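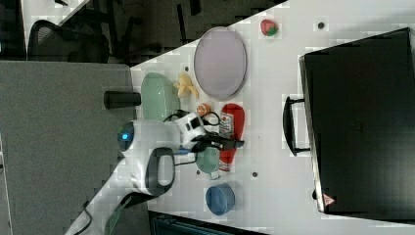

In Praise of the Colored Plate

I grew up with white plates. My parents had white plates, everybody I knew had white plates, and when I moved out I bought white plates, six of them, because that was what plates were. Restaurants use them, the cooking shows use them, and the usual argument is that food looks best on white. I believed that for most of my life and I would like to take it back!

What changed my mind was a lavender oval. I found it on a bottom shelf at Farkisitz, the secondhand place near the bus depot, sitting alone under a stack of saucers. It cost less than my coffee that morning. I had no plan for it. I brought it home, washed it, and put scrambled eggs on it (with ketchup, yes, I am that person), and I stood there at the counter grinning at my breakfast. The yellow was so yellow! The red looked like paint. I had been eating that same breakfast for years and had never once looked at it.

So I started paying attention. A banana on a white plate is a banana. Put it next to pale green or pale purple and it glows. Strawberries are even better. One strawberry on lavender looks like somebody is having a birthday. Clementines, same thing. The soft colors do the work here, and I'd stay away from the loud ones. I tried a bright red dinner plate from Stevo and everything on it looked a bit sick, tomatoes most of all. Pastels let the food be the strong color, and most of the food I like is a strong color already.

And then the shape. Why are we so loyal to circles? An oval has room at the ends. You can put a sandwich across it and still have somewhere for the fruit, and the ketchup doesn't creep into the melon. A deep oval dish is the best thing in my cupboard for berries, or leftover rice, or that annoying amount of soup that is too much for a cup. I use a small green one nearly every day. It holds two servings of oatmeal if you are hungry and don't mind stirring carefully.

I know the objections, I've heard them all at my own table. Colored plates don't match. Well, no. Mine don't match each other either, and setting the table has become a little game of who gets which. Colored plates go out of style. Maybe so, but I'm 70 this year and I have seen avocado green leave and come back, so I'm not worried. They don't stack neatly with the round ones. That one is true. I gave the ovals their own shelf and moved the mixing bowls down by the flour.

The objection I take most seriously is cost, and here I really want to cheer people on, because you don't need a set. A new set from Hirnosico was $89 the last time I looked, and it comes with ten pieces, all the same color, which to my mind misses the fun. Buy one plate. Buy an odd one, from a thrift shop or a yard sale or your aunt's basement. Use it for a week for everything, toast included, and see whether you start slicing your fruit a little nicer. I did. I even peel the orange in one long strip now, which takes forever and makes me late.

I still own four of the white ones. They come out for big holidays in December, when we run short, and they do a fine job under a potted plant. But if you come over for lunch you'll be offered the lavender one first, and I'd take it, because my sister-in-law is usually right behind you.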